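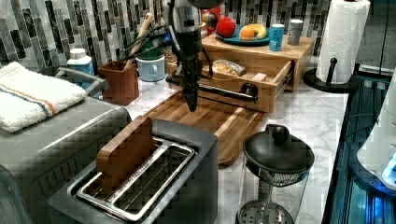 Lornau

Robotics club minutes, May 16, 2018

Okay, I'm typing these up fast before I lose my notes! We started with the toast task. I still want the wooden slice in the left slot for every trial, and the group agreed (finally). The drawer task stays on the list too — 7 votes to 3, so 10 of us voting.

Budget: we have $51 left. I asked for spare cable ties and got them. 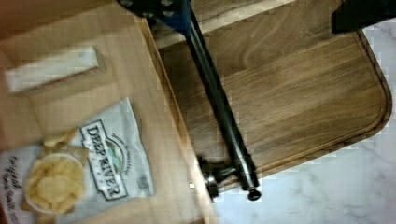
Chips and white block on the light board, Urham kitchen task.

We argued a while over whether chip bags are fair, with all that crinkle. I said keep them, and we're keeping them. Stadard gets our task list next, and I'm writing the cover note.

Log file 653 is still missing its labels — that one's mine, sorry. Next meeting same room, bring your laptops.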